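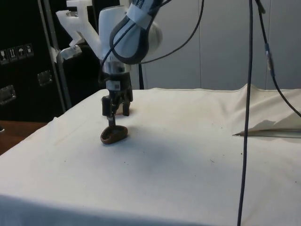

Waterfall exposure at Stekurura, gray sky

vurnik_wet
Shot the lower falls in October with a 3-stop ND. At 1/4 s the water looks fine but the ferns smear. Tripod was on rock. Stop down more?

posik40
Ferns move in the spray wind, so stopping down makes it worse. Take a second frame at 1/250 and mask the ferns in.

Morsy
Disagree with masking. Edges against white water always show. Raise ISO and shoot at 1/15 – still enough blur at that flow.

posik40
1/15 gives lumpy water on the lower falls. I have 157 frames from there and kept none below 1/8.

vurnik_wet
Polarizer on or off? Mine was on top of the ND.

Morsy
On, for the wet rock. It costs you over a stop, so drop the ND first.

posik40
Agree on the polarizer. Still masking.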